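Section 3. First Set-up of Your Lidura Room Humidifier

Please read this section to the end before you fill the tank the first time. The set-up takes 20 minutes, and most of this time you are only waiting. Keep the guide near the device, because section 5 (Cleaning) uses the same part names.

3.1 Choosing the place

1. Put the humidifier on a flat and level surface, at the height of a low table or higher. On the floor the mist falls down too early and the area near the device becomes damp.

2. Leave free space on all sides, at minimum the width of your open hand. The back side has the air inlet and must not touch a wall or a curtain.

3. Turn the nozzle away from books, wooden furniture and electric sockets.

4. Check that the cable reaches the socket without pulling. Do not use an extension cable which lies under a rug.

CAUTION: Do not place the humidifier on top of a radiator or a heated floor panel. The base can bend, and then the tank valve does not close completely.

3.2 Preparing the tank

1. Lift the tank straight up by the handle. If it does not move, turn it a little to the left and try again.

2. Turn the tank upside down and open the cap. The cap has a rubber ring inside. Look if the ring sits in its groove all the way.

3. Rinse the tank two times with cool water. Do not use soap at this step – it leaves foam in the valve and the mist becomes weak.

4. Fill the tank with clean water up to the line. The full tank holds 3000 ml.

5. Close the cap by hand until it stops. Do not use a tool.

6. Turn the tank back and wait a moment over the sink. If there are drops, open the cap and set the ring again.

Note: Distilled water is best. If the water in your town is hard, you will see white dust on dark furniture after some days. The dust is only minerals and you can wipe it with a damp cloth, but a Wukard filter cartridge makes it much less. The cartridge must stay in water for 3 hours before the first use.

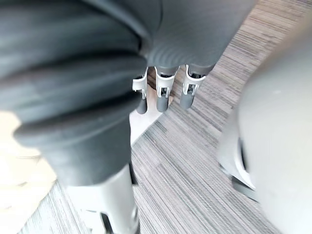
Reading time for this section: 4 min

3.3 Putting the tank on the base

1. Wipe the base with a dry cloth. There should be no water around the three contact pins.

2. Lower the tank slowly. You will hear bubbles when the valve opens, and this is normal.

3. Set the nozzle on top, with the small arrow to the front.

4. Wait until the bubbles stop. Only then connect the cable.

WARNING: Never carry the humidifier with the tank in place. Take off the tank first, then move the base, and put them together again at the new place.

3.4 First start

1. Press the round button one time. The light becomes green and the mist starts at the low level.

2. Press again for the middle level, and again for the high level. A fourth press stops the device.

3. To set the target humidity, hold the button until the light blinks. Each short press now changes the target by one step. When you stop pressing, the device saves the value by itself.

4. Let it run on the low level for the first evening. Put your hand on the table near the base from time to time. If the table feels wet, choose a higher place or a lower level.

Note: In a bedroom we recommend closing the door but not the window completely. A very small opening is enough.

3.5 If something is not right

The light is red and there is no mist. The tank is empty, or it is not sitting straight. Lift it and lower it again.

The light shows code 1709. The humidity sensor is covered or wet. Disconnect the cable, dry the sensor grid with a soft cloth and leave the device open until the next morning.

There is mist, but the room stays dry. Compare the size of your room with the table in section 2. For a big room with open stairs, one device may be too small.

There is a smell in the first hour. It comes from the new nozzle. Wash the nozzle in warm water – without vinegar this time – and let it dry in the air.

For spare rings and caps, write to the Zurkum parts desk and give the model name from the label under the base.

Text of this section: Meifang Fu. Checked by Anqi Tian, April.

Next: Section 4. Daily Use and Night Mode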